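Zerna Community Help > Grippers and end effectors > Faults

Two arm cell, left gripper faults when taking chip bags off a wire rack – force limit then drops the bag

Asked October 25, 2019
Viewed 279 times
3 answers

Sorry if this is in the wrong section, typing this between runs.

We have a Skiker two arm unit with the stock two-finger grippers, running Zerna for the pick sequences. Job is shelf picking. Bags of potato chips hanging off the front of a rack, drinks down on the bottom tier. Bottles are fine. Bags worked fine all through August, now they don't.

What happens: left arm goes in, fingers close on the bag, starts to pull, then I get "force limit exceeded, left wrist" and the gripper OPENS. Bag goes on the table or on the floor. Arm then sits there with the fingers open until I ack it. Did 25 picks this morning and 4 of them ended like that, all left arm. Right arm never does it.

The part I don't like is the opening. Yesterday it let go on the way over and my coworker had already put his hand in to grab the bag, arm started its retract at the same time. Missed him but not by much. I thought a force fault was supposed to hold position??

Tried so far:
– rebooted everything, twice
– swapped the finger pads left to right, no change
– slowed the approach to 26 percent, fewer faults maybe but still there
– re-taught the grasp point on the red bag. Helped for an hour
– checked air, then remembered these are electric. long week

Log just says force limit and a timestamp, nothing else usefull. Is it the bag catching on the wire, or is the wrist sensor going? And where do I change what it does on a fault?

Answer 1 (accepted)

Two separate problems, don't mix them up.

First the opening. There is a setting per gripper called fault action. Default on older configs is release, on newer ones hold. If somebody restored a backup you probably got the old default back on one side only. Go to the gripper page, compare left and right. Set both to hold, save, power cycle the wrist, not just the software. Then test it with an empty bag and your hand well away.

Until you have seen it hold, no one reaches in. I mean it. A force fault is not a safety stop, the arm is still live and will carry on with whatever retract you gave it. Hit the stop, THEN get the bag. If you don't have a stop button on the side where your coworker stands, move one there before you run again.

Second, the force. Before blaming the sensor look at the cable on the left wrist. We run the same arms and had exactly this. The cable loops down outside the arm, and when the wrist turned in for a low grasp the loop pulled tight and the sensor saw it as load. Only on one side because the loop was shorter there. Jog the wrist slowly through the whole move with nothing in the fingers and watch the force reading. If it climbs with no bag, it's the cable. If it stays flat, it's the bag.

Picture of our setup so you know what I'm comparing with: 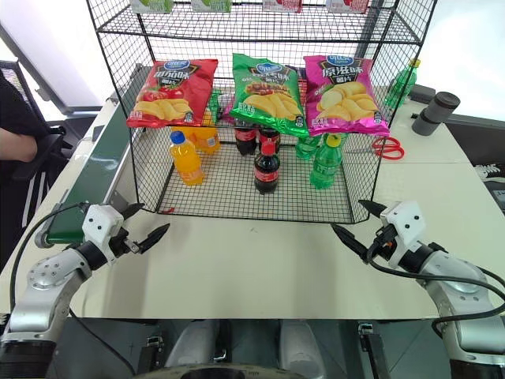
Our chip rack, both arms open before a pick. Left wrist cable is the one looping down the outside.

We gave it more slack and tied it further up the arm, no faults on that side after. Do the right one too while your at it.

If it does turn out to be the bag – pull up a little before you pull out. Straight out drags the bag against the wire. And teach each hanging position on its own, don't reuse one height for all of them. Ours don't all hang level either.

Comment from the asker: left was set to release, right was hold. Wow. Changed, tested, it holds now. Force reading climbs with empty fingers when the wrist turns, so cable it is. Stop button moved too. Will re-tie tomorrow and report back

Answer 2

Just raise the force limit. Ours was way too low from the factory, I doubled it and never saw the fault again. Takes a minute.

Comment: please don't do this with people reaching in next to the arm. All you did was hide it.

Comment: it's chips, not an engine block

Comment: the limit isn't there for the chips

Answer 3

Not the same arms but had a similar thing on an Emetum gripper. Was a bad connector at the wrist, reading jumped when you wiggled it. Worth a wiggle (power off, then on and look at the number). If it jumps in steps and doesn't climb smooth then suspect the conector and not the cable length.

Also export your config before you touch anything. I didn't and spent an evening typing grasp points back in.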